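About Skitwood Racquet Club

Skitwood is a tennis and padel club with 21 courts, indoor and outdoor, and a coaching program that runs all year.

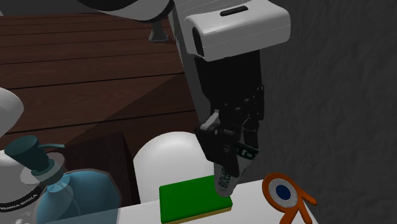 The club opened with four outdoor clay courts and a rented office. Siebe Goossens and Jozef Van Loon had played doubles together for years and wanted somewhere to train through the winter. The first indoor hall came later, once the membership could pay for it. Siebe still runs the coaching side. Jozef looks after the courts, the buildings and the bookings, and plays when his knee lets him.

We now have 1000 members. A good half of them play in the evening leagues or on one of our club teams, and the rest book a court when they feel like a game. Both are fine with us. You don't need a ranking to join, and you don't need to compete.

Coaching

Our coaches work with groups of up to four players on a court. We tried larger groups in the past and stopped, as players spent too much of the hour waiting in line. Private lessons can be booked with any coach, and two friends can split one if their level is close.

New adult players start with a ten-week beginner course. The first weeks are spent on the forehand, the backhand and getting a rally going. Serving comes in week four. By the end most people can play a set and keep score, and they can then move into the social group or carry on with lessons. Racquets are included for the whole course, so please don't buy one before you start. Ask your coach in the last week and they will let you try a few.

Juniors are grouped by age first and by level second. The youngest use the short courts and soft red balls, then move to orange and green before they play on a full court. Parents sometimes ask us to move a child up early. The coach decides, and we ask you to accept that.

For team players we offer match practice twice a week in season. These sessions are mostly points and sets, with a coach walking between courts. Serve and return get more time than anything else.

Courts

The indoor hall has hard courts, resurfaced last March. Please wear clean, non-marking shoes inside — the front desk will send you back to the locker room if you come in straight from the clay. The outdoor clay courts open in spring as soon as the ground allows, and close again in late fall. Drag the court and sweep the lines when you finish, even if nobody is waiting.

The padel courts are at the far end of the site, past the parking lot. They are covered but not heated. Members and guests can both book them, and guests pay by the hour.

Lights on the outdoor courts go off at eleven. This is a condition of our permit and we can't change it for a long third set.

Stringing and the shop

Cavel runs the shop next to the front desk. They sell balls, grips, shoes and a small range of racquets, and they string on site. Leave your racquet before noon and it is normally ready the next day. If you don't know what tension you use, they will measure what is in there now and write it on a tag for next time.

Club tournaments

The main event of the year is the De Smet Cup, open to all members in singles and doubles. It has been played 39 times, first at the old municipal courts and then here. Matches are best of three with a match tiebreak in place of the third set, except in the finals, which are played out in full. The Busine Doubles is a one-day event for mixed pairs. Names go in a hat, so you can't choose your partner.

Entry sheets for both are at the front desk. We don't take entries by phone.

Joining

You can join at any time of year. The fee covers court time on all surfaces and entry to the leagues. Lessons, padel and ball machine hire are charged separately. Juniors and students pay a lower rate, and families living at one address can share a membership.

If you want to see the place first, come to the front desk and ask. Someone will show you the courts, and if one is free you are welcome to hit for half an hour at no charge — bring indoor shoes.

Page last updated September 2026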